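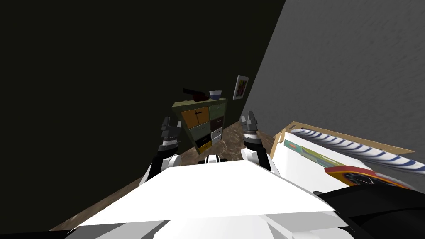 2. Progress in the reporting period

Work at the Estero site has moved from preparation to simulated trials. The two-armed robot is now being run in rendered rooms, where it is set beside a chest of drawers with items left on top, such as a bowl. The fronts differ in colour and size, and the robot's grippers must be brought to the correct one. The team completed 2000 simulated runs by April 2019, against a target of 1000. Of these, 335 were set aside for review by staff.

3. Effects on staff

Four members of the Olero room-preparation team have been given part-time duties reviewing runs. Their hours and pay are unchanged. Pascal Pons, who supervises the team, reports that reviewers asked for a clearer way to record a poor approach to a drawer, and a shorter form was issued. Two reviewers found long periods at a screen tiring. Sessions are now limited to half a shift.

Staff representatives at Cevness have asked which tasks will remain with people once the robot is on site. A written answer is owed to them and has not yet been given. Jérémie Collet will prepare it with the personnel office.

4. Matters outstanding

The Caron store room has not been cleared for the first physical trial, planned for October. Training for evening staff has no confirmed budget. We ask that the unspent travel allowance be moved to this purpose.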